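Clenoscombe Home Forum > Kitchens > Worktops and boards
Thread: Oiling a bamboo board, and is the groove worth having?

ksedgwick
I have a bamboo board with a juice groove and it has gone pale and furry along one long side. I've read that bamboo shouldn't be oiled at all, and I've also read that it should be oiled monthly. They can't both be right. The board is used daily, mostly for bread, and washed by hand. The oil I have is plain food-grade mineral oil from Ogunleye, the hardware place in Gultlow.

P_Grasso
Oil it. Bamboo is a grass and takes up less oil than beech or maple, so people try it once, see it sitting on the surface and decide it doesn't work. Thin coat, leave overnight, wipe off.

The furriness is raised fibre. Sand first or you will be oiling fluff.
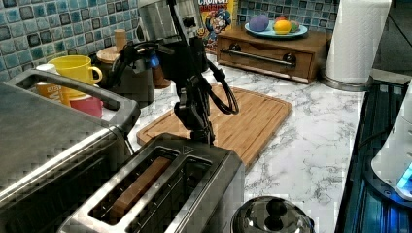 Crumbs are the real argument for a groove if the board is mainly for bread. A plain board sheds them over the edge every time you turn the loaf. My own habit is to keep the board flat on the worktop next to the toaster, with a groove running all the way round, so the slice goes from knife to slot over the board and most of what drops is caught. Empty the groove with a dry brush — water turns it to paste.

Wayne Lockwood
Disagree on the groove. It is the slowest part of the board to dry and the first part to go grey. On mine it also takes up a good strip of cutting surface on every side. I had one for 11 years and wouldn't buy another. If you want a crumb catcher, put a tray under the board.

P_Grasso
A tray under the board traps water beneath it, and that is how boards warp.

Wayne Lockwood
Only if you put it away wet.

ksedgwick
Could we do the sanding first? What grit, and do I sand the groove as well?

acropper
Order I use, for a board of laminated strips:

1. Wash, rinse, stand on edge and leave until fully dry. In February that took two days in our kitchen.

2. Sand along the strips with 100 grit, only where there are stains or knife marks. Fold the paper over a pencil for the groove, and go lightly over the raised border outside it. 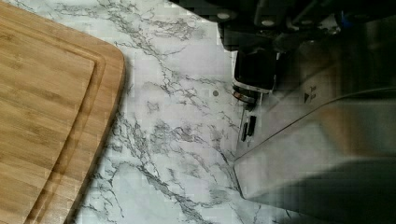
3. Wipe with a damp cloth to lift the fibres, let it dry, then go over the whole board with 600 grit.

4. Oil both faces and all four edges. If you oil one face only, the board will cup.

5. Wipe off the excess after a night and stand the board on edge for another day.

cashworth
100 straight to 600 is too big a jump. The fine paper won't remove the scratches left by the coarse one, it only polishes the tops of them. Put something in between.

acropper
On oak, agreed. Bamboo is hard enough that I can't see a difference under oil. Try it on the underside and judge for yourself.

cashworth
I have tried it on the underside. I can see the difference.

Pinned by moderator: position on the worktop

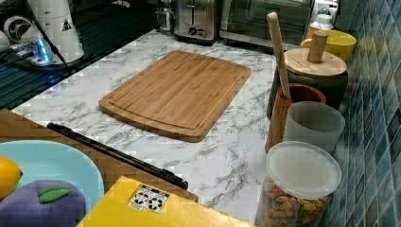
Last edited by cashworth on 11th October

Copied here from the old Clevlow board because it comes up in most warping threads. Heat from one side dries one side. A board kept permanently in front of a toaster or against a kettle can lose moisture faster at that edge. Turn it end for end every 7 days and flip it over if both faces are usable. A grooved board with a plain back can be flipped for storage. On a smooth worktop, stick-on feet let air under the board, but they rule out using the second face.

ksedgwick
That may explain mine. The furry side is the one nearest the appliances. I had blamed the washing.

Wayne Lockwood
Could be both. Hot water raises the fibres and then the edge dries too quickly. I would still stop leaving the board out.

P_Grasso
It lives out because it is used every morning. 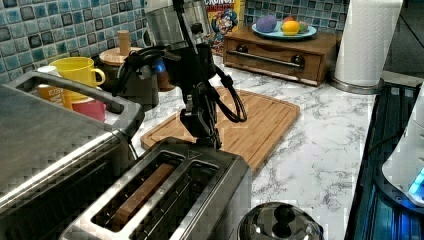

Two-slot toaster, bread in the left-hand slot only.

cashworth
On toasters, as we have drifted that way: pull the crumb tray before oiling anything nearby. Crumbs stick to fresh oil and you end up sanding them out again.

ksedgwick
Noted. I'll do the underside first, half with a middle grit and half without, and post the result when the oil has gone in.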